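CENELL WORKING GROUP ON HOUSEHOLD HANDLING PRACTICE
Minutes of the August meeting

Chair: Cornel Costache (Cenach)
Secretary: Safta Gavrilă (Skastell)
Also represented: Bellis

The meeting opened at 9:30 a.m. The minutes of the previous meeting were approved with one correction to item 3, where "operator" should read "site lead."

1. Collection in private homes 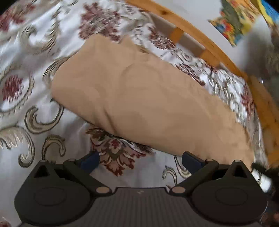
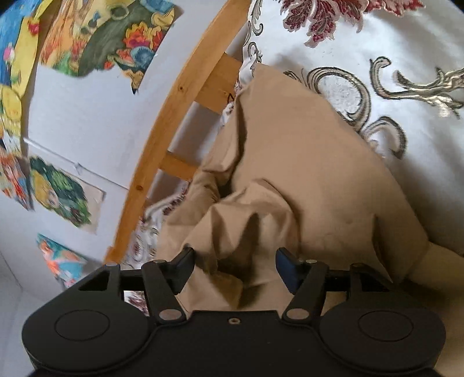 Folding and spreading tasks, bedroom.

The Chair introduced the second draft of the practice note on recording with hand-held grippers in private homes. The note covers consent, preparation of the room, handling of the tool, and the review of recordings before they are released to members. Ms. Gavrilă reported that the current release holds 1,974 recordings, of which 47 had been returned by reviewers for correction of the written record. Most of the returns concerned the surface field, which had been left blank or filled in with a single word such as "bed." She considered this too thin. A plain beige cloth on a white cover with burgundy flowers and gray scrolls is a different matter, for anyone training or testing a grasp, from the same cloth on a beige sheet, and the record should allow a user to find one and leave out the other. The Bellis representative agreed but asked that the field remain short. It was agreed that the surface field shall state the main color of the ground, whether it is plain or patterned, and whether the item handled is close to it in color.

Members then turned to walls and other surroundings. Draft clause 4.2 requires that "personal material" be removed from view before recording begins. Bellis felt that the wording was too broad and would lead site leads to strip rooms bare. Colorful artwork on the wall beside a bed, for instance, does not by itself identify a household, and its removal would make the rooms in the collection less like the rooms people live in. Skastell took a stricter view and asked that every item on a wall be checked for names, school names, and faces in photographs. After discussion the clause was reworded as follows:

4.2 Before recording, the site lead shall look over all walls and surfaces likely to come into view. Items bearing a name, an address or a photograph of a person shall be covered or taken down with the agreement of the household. Other decoration may stay.

Cenach asked that the words "with the agreement of the household" be kept in any later draft. Agreed.

2. Contact with furniture

The draft set a minimum clearance between the finger pads and any hard edge, such as a bed rail or a table edge. Mr. Costache noted that the clearance had been carried over from the note on fixed arms and had never been tested with hand-held tools, where the operator feels contact at once and can pull back. Bellis would prefer a rule based on force. Skastell pointed out that none of the tools now in use by members reports force, and that a rule which cannot be checked should not be written with "shall."

It was agreed to replace the clearance with a recommendation that operators approach soft items from the side away from hard edges where the task allows. The matter will be looked at again once Bellis has completed its pad wear trial.

3. Cleaning of finger pads

The draft calls for pads to be wiped between households. Skastell asked for wiping between rooms as well where bedding or clothing has been handled. Cenach was concerned about the time this would add to a visit – its teams already carry out five separate checks before leaving a room. The group settled on wiping between households in all cases, and between rooms after any contact with bedding, clothing or kitchen surfaces. Pads shall be replaced after 200 hours of use or at the first visible split, whichever comes first.

Bellis asked that its reservation about the figure be recorded.

4. Terms

The Secretary presented a short list of terms. "Cloth" will be used for any flexible flat item whose purpose is not known to the reviewer. "Blanket," "sheet" and "towel" will be used only when the household or the site lead has confirmed the item. "Fold" and "crease" are to be kept apart, although members did not reach agreement on a definition of either. The Secretary will circulate wording.

5. Actions

Ms. Gavrilă to issue the third draft with clause 4.2 as amended and the new surface field.
Bellis to report on pad wear.
Cenach to supply its room checklist so that duplicate checks can be removed from the note.
Mr. Costache to write to members about the consent form, which still refers to the earlier note.

6. Other business

Skastell asked whether recordings returned for correction should be withheld from members in the meantime. The Chair ruled that they should be withheld.

The meeting closed at 11:50 a.m.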